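How many demonstrations for a cup and saucer task? 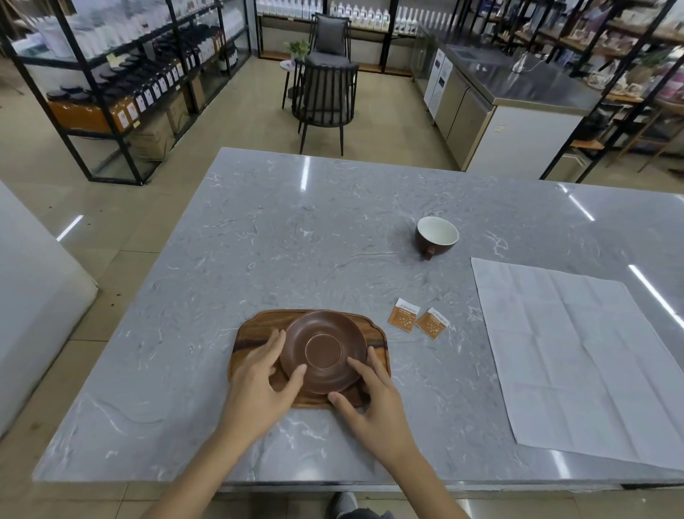 Do I have to record every demonstration from the same starting position of the objects? I am teaching a two-arm robot to set a coffee on a tray, and I have 200 recordings planned for the first round.

Sheldon Desjardins
Change the starting position a little every time, but keep the order of the steps the same. If the saucer always begins in one spot, the robot learns the spot and does not look for the saucer. I made this mistake in August with our Strazds arms. We had good numbers in training, and then somebody moved the tray by the width of 2 fingers and the gripper closed on air.

Also decide before you start which hand does what. In my first set I sometimes corrected the saucer with the left hand and sometimes with the right, and the policy hesitated between them – it was painful to watch. I threw out four sessions and recorded them again.

Uka
I agree with the above. One more thing: please do not hurry. When you do it by hand you are much faster than the arms, and the slow playback looks strange at the contact moments.

Purolby
we use remote control only, by hand never worked for us. try two operators and compare

Sheldon Desjardins
To Purolby: it depends on the gripper, I think. For thin rims I still prefer by hand, because with remote control I do not feel when the rim is touching. For the cup itself both ways were fine for me.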